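Ticket 2983 — Guide app: map pins missing and saved checklist resets after update
Product: Plodden Companion (mission guide and map for the Plodden driving game)
Publisher: Dorska
Status: Closed, fixed in build 17
Opened: February 16, 2024

Reported problem
After updating the guide app from build 14, the Calamance district map loads without garage and stunt pins. The mission checklist shows every entry as incomplete. The game itself is not affected, and its save file is separate from the guide's data.

Steps to reproduce
Install build 14 and mark any mission in chapter 2 as done.
Update without clearing app data.
Open Maps, then Calamance. Pins do not draw.
Return to Checklist. All marks are gone.

Log entry 1
Reproduced on a test phone. A clean install draws the pins correctly, so the map files in the package are good. Airplane mode makes no difference.

Log entry 2
Checklist data is still on the device. The old build stored it under the mission title. The new one looks it up by mission ID, finds no match and shows the default state. Do not uninstall — this deletes the old file and the marks cannot be restored.
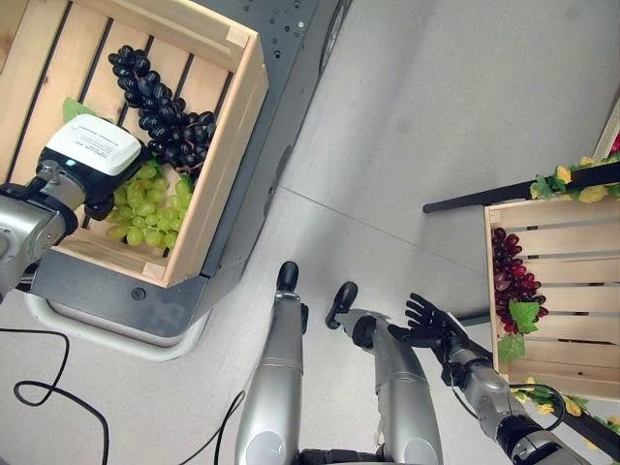
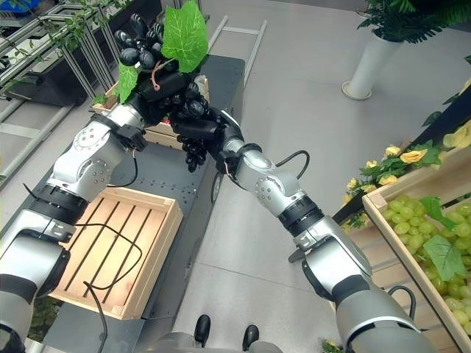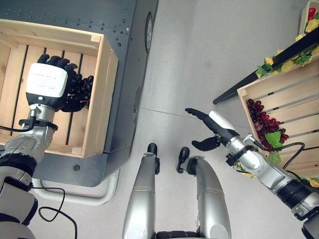
Log entry 3
The pin fault has a separate cause. The Hartono map layer caches its pin index at first launch and does not rebuild it when the version changes. Clearing the cache from the phone's settings brings the pins back. Use Clear Cache only. Clear Data also removes the checklist file.

Log entry 4
Build 17 converts the old checklist at startup and forces an index rebuild. Tested over an existing install with marks in several chapters. Conversion takes about 2 seconds, during which the screen stays gray.

Resolution
Update to build 17 and open the app once while it has free storage. If pins are still missing, clear the cache and restart.

Known issue
Custom pins with an empty name are skipped by the rebuild. Tracked separately — no fix scheduled.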